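Condensation between the panes or just on the inside? Black aluminium frames, 79 m2 flat
Forum > Windows, doors and glazing > Condensation and damp

halfbrick
Posted 04/12/2018

Top floor flat with a roof terrace outside the main room. The windows are black framed with a thick mullion and a crossbar.

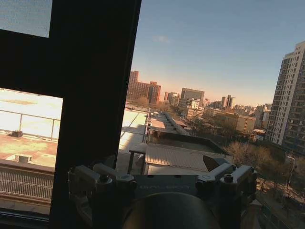 Every morning in cold weather I get water along the bottom of the glass on the room side, worst in the corners and along the crossbar. By midday it has gone. The frame itself is colder to the touch than the glass. I have a cheap hygrometer on the sill which reads high overnight and drops once the heating comes on.

The managing agent sent someone from Dervishi, who fitted the windows. He said the units are sound and that I should "ventilate more". I asked whether the frames were thermally broken and he said they would be, which I did not find convincing. There is a mark in the spacer bar which I can partly read as 803 and then something else.

Questions:
Can I find out whether the frame has a thermal break without taking anything apart?
Does the number on the spacer bar tell me anything useful?
Is it worth paying for trickle vents to be cut in?

oldsashman
Re: Condensation between the panes or just on the inside?

If it wipes off from the room side then the sealed units have not failed. A failed unit mists up in the cavity and you can't reach it. So the fitter was right on that point at least.

The spacer mark is normally a batch or order reference and the standard the unit was made to. Each maker has its own way of writing it. It will not tell you the U-value unless you can get hold of the order sheet.

For the thermal break, open a sash if you have one that opens and look at the edge of the profile. On a broken frame you will see two aluminium sections with a strip of plastic between them, usually black and dull compared with the paint. If it is one continuous piece of metal from inside to outside, there is no break.

halfbrick
Re: Condensation between the panes or just on the inside?

Thanks. One sash opens, in the bedroom. There is a plastic strip but it is narrow, narrower than my little finger. Is that normal?

M Dauda
Re: Condensation between the panes or just on the inside?

It is normal for an older or cheaper system. The width of the polyamide strip is the main thing that decides how well the frame performs. Early broken frames used narrow strips and the gain over plain aluminium was modest. Modern ones are a good deal wider and often have foam in the chamber as well.

Your description of the frame being colder than the glass fits a narrow strip. The glass edge will be cold too if the spacer is aluminium. A warm edge spacer is usually plastic or a composite and looks matt, often black or grey. An aluminium one is shiny with small perforations along it.

As for what to do, take readings before you spend money. You need the air temperature in the room, the relative humidity, and the surface temperature of the frame, all at the same time of day. From the first two you get the dew point. If the frame is below it, you get water. There are then two ways out, which are to raise the surface temperature or lower the moisture in the air. The second is much cheaper.

Modupe Dauda

gasket_k
Re: Condensation between the panes or just on the inside?

Disagree with cheaper. A fan left running is throwing warm air out of the building all winter. Replace the units with warm edge ones, keep the frames, and the corners will be dry. I did this in my own place and the difference was plain the first cold night.

M Dauda
Re: Condensation between the panes or just on the inside?

A warm edge spacer raises the temperature at the edge of the glass. It does very little for the frame, and the frame is where he says it is coldest. It would be a large bill for half a repair. Did you change anything else at the same time?

gasket_k
Re: Condensation between the panes or just on the inside?

New seals, and we stopped drying clothes in that room. I still say the units did most of it.

oldsashman
Re: Condensation between the panes or just on the inside?

Well, there you are then. A load of washing dried indoors puts a couple of litres of water into the air. I would look at the clothes horse before the spacer.

halfbrick
Re: Condensation between the panes or just on the inside?

We do dry clothes indoors, in the hall, with the door to the main room open. The bathroom fan is on the light switch and has no overrun that I can find. There is a recirculating hood in the kitchen, so nothing is extracted there.

I checked the spacer. It is shiny with small holes in it.

pennyworth
Re: Condensation between the panes or just on the inside?

Your bathroom fan is the first job. Hold a single sheet of toilet paper against the grille with the fan running. If it drops off, the fan is moving next to nothing, and it is often the duct that is at fault. Flexible duct sags and fills with fluff and water. Ours had come off its collar and was blowing into the ceiling void.

We put in a Pulby humidity fan, the one with the low continuous setting. You can't hear it from the next room. The only complaint I have is that the sensor is set too keen from the factory, so it boosts on any damp day. You adjust it with a small dial under the cover.

tern
Re: Condensation between the panes or just on the inside?

Has anyone mentioned the lease? The windows in a block are very often the freeholder's. Cutting a slot through the frame for a trickle vent without consent could land you with the cost of a whole new frame. Also it can go straight through the thermal break or a drainage chamber if the installer doesn't know the profile. I'd want the section drawing first.

Fans are usually yours to replace, but check if the duct goes out through the roof.

halfbrick
Re: Condensation between the panes or just on the inside?

Good point about the lease. It says "window frames and the glass therein" belong to the landlord, so vents would need consent. I will leave them alone for now.

The toilet paper stayed up, but only just, and slid down when I opened the bathroom door wide.

oldsashman
Re: Condensation between the panes or just on the inside?

Then it is weak but alive. Fit a timer overrun version as a minimum. And shut the hall door when the washing is out, with the hall window on the latch if you have one.

Don't forget the blinds. If you have them close to the glass they keep the room heat off it and you will get more water, not less. Leave a gap top and bottom.

gasket_k
Re: Condensation between the panes or just on the inside?

Or buy a dehumidifier and be done with it. A Curkia compressor type will pull the room down in an evening and the heat from it stays indoors. I know what I said about spacers, but this doesn't need anybody's consent.

M Dauda
Re: Condensation between the panes or just on the inside?

I have no quarrel with that. A compressor type suits a heated flat. Set it to hold a moderate level and put it near the washing, with the door closed. Putting it under the window is less use than people expect.

It does not replace the extractor. You still need fresh air in the place.

halfbrick
Re: Condensation between the panes or just on the inside?

Update, February. Apologies for the gap.

New bathroom fan with a 3 speed controller went in just after Christmas. The duct had a dip in it holding water, which the electrician emptied into a bucket and then clipped up properly. Washing now goes in the hall with the door shut and a second-hand dehumidifier running.

The main room glass is dry on most mornings. The frame still gets a thin line of water along the crossbar when there is a hard frost. I wipe it. The bedroom is less good, with two of us in there and the door closed, and I have not solved that one.

The agent has also come back with a quote from Prorport for replacing the whole elevation, to be charged to all the flats. I have asked for the frame U-values in writing and had no reply so far.

tern
Re: Condensation between the panes or just on the inside?

Ask for the whole window figure as well as the frame figure. Quotes like to give centre pane only, and it flatters the product. And start a new thread for the service charge side, it will get more answers in the leasehold section.

pennyworth
Re: Condensation between the panes or just on the inside?

For the bedroom, try the door open a hand's width overnight with the fan on its low setting. It worked in ours, although the cat took it as an invitation.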